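Section 4: Moving your contacts, messages and photos to a new Sindia phone

Use this section if you are replacing an older phone with a Sindia handset. Both phones must be switched on and within a metre of each other. If your old phone no longer starts, go to Section 5, Restoring from a backup.

Before you begin

Charge both phones to at least half. The old phone needs the Lakwood Transfer app, which is free from its app store. The new phone already has it, in the Tools folder on the second home screen.

Check how much you are going to copy. On the old phone, open Settings, then Storage. The basic Sindia model has 64 GB of memory, and part of this is taken up by the system. If your photos and videos will not fit, move some of them to a memory card or computer first.

Note: Transfer copies your data. It does not remove anything from the old phone.

Connecting the two phones

1. Turn on Wi-Fi and Bluetooth on both phones. They do not have to be joined to a network.
2. Open Lakwood Transfer on the new phone and tap Receive. A square code appears.
3. Open Lakwood Transfer on the old phone and tap Send.
4. Point the old phone's camera at the code. When both screens show the same word, tap Yes on each.

If the words are different, tap Cancel on both phones and start again from step 2.

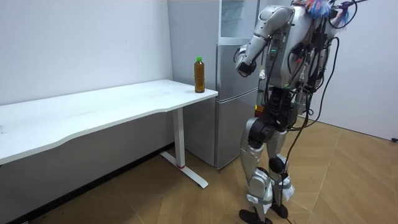
Choosing what to copy

5. On the old phone, tick the items you want. Contacts, Messages and Photos are ticked already. Call history, Alarms and Wi-Fi passwords are not.
6. Tap Next. The time shown is an estimate and may change during the copy.
7. Tap Start. Leave both phones where they are until the new one shows Finished.

An address book of 3000 entries is the most that can be copied in one go. If yours is larger, untick Contacts and bring them across through your email account, as described in Section 6.

Caution: Do not take the SIM card out of either phone during the copy. Messages copied up to that point may appear twice when you try again.

After the copy

8. Tap Finished, then Restart on the new phone.
9. Open Messages. Long conversations can take several minutes to appear in the right order.
10. Move the SIM card to the new phone, using the pin supplied in the box.

Apps are not copied. Install them again from the app store and sign in to each one. For banking apps, follow the bank's own steps before you wipe the old phone.

If the copy stops

Code 277: the connection was lost. Bring the phones closer together and tap Resume on both.

Code 377: the new phone is full. Tap Cancel, free some space and go back to step 5, leaving out anything that has already been copied.

Older Istholm handsets turn Bluetooth off when the screen goes dark. Set the screen timeout to its longest setting before step 1 and change it back when you have finished.

To erase the old phone, see Section 7.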